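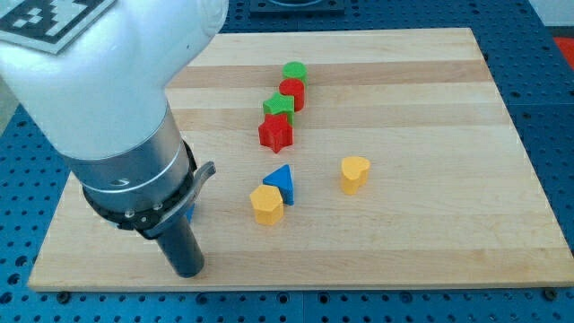
The shape block bench at Trusturden, fitted with the plain rod finger.

I've been promising a write-up of the Trusturden open day since I got home, and the photos have been sitting on my phone making me feel guilty, so I'm doing it tonight with a pot of tea and no plan. Fair warning, I went for the grippers and I'm mostly going to talk about grippers.

For anyone who hasn't been, Trusturden is the automation workshop out past the rail yards. They let the public in once a year and otherwise you need a reason to be there. You park in the gravel lot (get there early, it fills up), sign in at a folding table, get a sticker, and then you're pretty much free to wander. I had a loose idea of doing the talks in the morning and the benches in the afternoon. I went to half of one talk and spent the rest of the day at the benches.

The one I kept going back to was the shape block bench. A butcher-block board bolted down on blue pegboard, a handful of coloured wooden blocks - stars, cylinders, a heart and so on - and a white arm with a single dark rod hanging off the wrist. No jaws, no suction, nothing that closes. All you can do with a rod is push, and I walked up thinking that would hold me for a minute or two. I was there for most of an hour on the first visit alone.

The job was simple enough. You had a little joystick controller, the arm kept the tip just above the wood or down at pushing height, and you tried to get one block next to another one. Cylinders are lovely to push until you're slightly off centre, and then they roll around the rod and wander away on you. The star is weirdly good! If you get the tip into the notch between two points it just comes along like a dog on a lead. I got cocky and tried the heart from the pointy end, which was a disaster, then went round the other side and put the rod in the dip between the two lobes, and that was the best run I had all day. The hexagon is fine if you push square on a flat face and miserable if you catch a corner.

The triangle I never got the hang of. It turned every time. A kid of maybe ten had a go after me and did it in one, so there you go.

What I really wanted to see up close was the changeover. There's a black collar around the wrist with a curved silver lever sticking out of it, like the quick release on a bike seat post, and the bench staff swapped tools with it all afternoon. Flip, drop the old one out, seat the new one, flip. I asked to try it and they let me, with the arm parked. It takes more thumb than I expected, but it seats with a good solid feel and there's no wondering whether it's home. I've got four little screws on my own setup at home and I drop at least one every single time I change a tool, generally into the carpet, so I was pretty envious.

They had 3 tools to compare on that wrist. The rod you've heard about. The second was the Priltine, a two-jaw parallel gripper with rubbery pads, and the third was a suction cup they'd put together in the shop and hadn't named.

The Priltine was the one people were lining up for. It's a nice thing. Quiet, closes evenly, and you can set how hard it squeezes from the controller. On the cylinders it was nearly foolproof, even for me. The stars were fussier than I'd have guessed, because you want the jaws on two surfaces that are parallel and a five-pointed star hasn't got any opposite each other. You end up pinching a point against a notch and hoping. The staff had a trick of coming in with the pads set wide and letting the star settle itself as they closed, and it worked for them more often than it did for me. The heart was similar - fine across the lobes, hopeless anywhere lower down, where it squirted out towards the tip.

My one real gripe with the Priltine is the width of the jaws when they're open. If you've got blocks lined up touching each other, there's no room to get a pad down between them without shoving the neighbours. With the rod you can nudge one clear first. I said I'd love a tool that did both, and was told I wasn't the first to ask that day.

The suction cup did flat tops really well, and all the blocks had flat tops apart from the triangle standing on its side with a corner up. So it picked cylinders, stars, hexagon, all of it, bang bang bang. The star was a bit touchy because the cup only just fits in the middle before it starts hanging over the notches and leaking. You also had to put up with the pump, which sat under the bench and sounded like an aquarium having a hard time. If I had to sort blocks for a living I'd take the suction cup. For fun I'd take the rod, no question.

There's a marker on the arm as well, one of those black-and-white square ones, and I asked about it as I've been fighting with camera calibration since January. They use it as a quick check that the camera and the arm still agree on where the arm is, after somebody has leaned on something. At mine the somebody is the cat. I came home and printed a few, and I've stuck one on my own arm with double-sided tape, a bit crooked. We'll see.

Two benches down was the controller comparison, and this is where I changed my mind about something. They had the same small arm driven two ways, one with the Miranda, which is a big two-handed pendant with a screen, and the other with the Jurine, a single stick with a twist on top. I'd have told you beforehand that I wanted the screen. After a turn on each I never looked at the screen once, and my wrist was aching from holding the Miranda up. The Jurine you rest on the table. It does have a dead spot in the middle that's a bit too big for my taste, so small moves come out as nothing, nothing, nothing, lurch. The staff said that could be tuned down and I believe them, but on the day it was set up for beginners and that meant a lot of slop.

The sticker on the Miranda's display case said 400 hours between services, and I have no idea whether that's good. It had a scuffed corner and somebody had put tape over one of the buttons, which I respected.

I did try to see the camera room. It had a line out the door and down the hall both times I went past, so I can't tell you anything about it except that people came out looking pleased. If you're going next year, do that one first and save the benches for later, as the benches only really crowd up around lunch.

Speaking of lunch, the food truck had run out of everything but chips by one o'clock. Bring a sandwich. The coffee inside was free and tasted like it. There's a water fountain by the loading door and a proper washroom upstairs that most people didn't seem to find.

A few practical bits. Closed shoes, they do check. Strollers are fine on the main floor but there's no elevator up to the talks. Photos were allowed everywhere I went, except one curtained-off corner with a sign on it. The bus is the 139 and it stops right across the road, though the weekday service thins out badly after four and I just missed one going home. Had I known, I'd have stayed and had another crack at the triangle.

I've already pulled the old jaws off my arm and put a length of dowel in their place. It's a touch too long and it flexes when I push anything heavier than a cork, so I'm going to cut it down on the weekend and round the end over with sandpaper, closer to the one they had. I want to sort out a lever clamp too. I've found a seat post one in the bike bin that's nearly the right diameter, and if I can shim it I'll post how it goes.

Posted October 2025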